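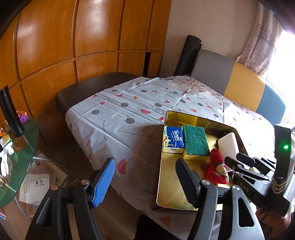 Small things in a gold-colored tray: tissues, a sponge, soap and a red knitted toy.

Tin and Tray Sorting: Frequently Asked Questions
Hidotberg Home Organizing
Last updated 30 Apr 2026

What counts as a small item?
Anything that fits in one hand and has no fixed place at home. Tissue packs, sponges, hair ties, scoops, rolled socks and little toys all qualify. Paperwork is covered on the Trunden page.

Where should I sort?
Any flat surface you can reach from one side. A bed works well. Put an old tablecloth or sheet down first, especially if there are cleaning supplies in the pile.

Do I empty everything out at once?
Yes. Tip it all onto the cloth and leave the container open next to the pile.
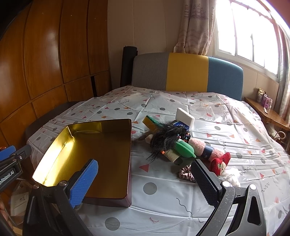
Pull out the soft things first, meaning socks, scrunchies and knitted pieces. They hide whatever is under them. Hair pieces come next, and should be lifted with both hands so that beaded ties don't catch. Hard items can wait until last.

Can soap and sponges share a tin?
Only if both are unused. Once a sponge has been in the sink, it belongs in the kitchen or bathroom — never in a closed tin. Open trays are more forgiving, but soap will still leave a mark on a shiny base. Wipe it with a soft cloth and skip the scouring side of the sponge.

What size container do you recommend?
Our Maglaya list has 43 container sizes with notes on each. For a single drawer's worth of odds and ends, start with a shallow one.

Should I keep the lid?
Keep it if the tin goes on a shelf. For a tin in daily use, store the lid underneath.

How many items can I log on the Poltier sheet?
Each printed sheet has 100 lines. The online version takes 3,000 entries per household.

Can I get the sheet by mail?
Yes, in the US only. Ask for form 407 and allow two weeks. The next reprint is due in October.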